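Ticket: Lobo grasps slip on second fold
Project: Tirstead towel folding
Status: Open, good news inside
Owner: Selamawit Berhe

Original report
Policy trained on 2000 demos does the first fold fine and drops the towel on the second. Grip force and camera calibration checked, no change.

Update 1
Went through the failed rollouts. Almost all of them lose the towel in the same place, when the fingers close on one layer and leave the others behind. The Arkau labels only say "grasp" or "no grasp", so a one-layer pinch counts as a success in training. That explains a lot!

Update 2
Relabeled 194 grasp clips by hand with a layer tag (single, all, unclear) and fine-tuned from the June checkpoint. Tossed the unclear ones, which left 158. I expected to need far more than that.

Update 3
Results are in and I'm really happy with them. Second fold now holds in most trials, and the policy has started backing off and trying again after a thin pinch. We never labeled a retry (!!). My guess is it was in the demos all along and the old labels were washing it out. Needs an ablation before I say that anywhere official.

Still broken
Thick hems. 6 failures left in the test set, all at a hem. Grava replay of those is queued.

To do
- rerun with the layer tags shuffled, same seed
- wrist view check on gray towels, blue tape on both fingertips

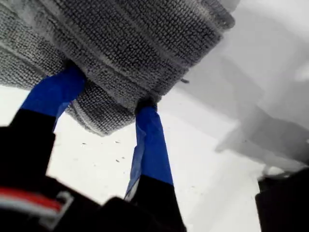 If the shuffled run drops back to the old behavior, the tags are doing the work and I'll start on the full set. Leaving this open until then. Please don't overwrite the June checkpoint, the ablation starts from it too.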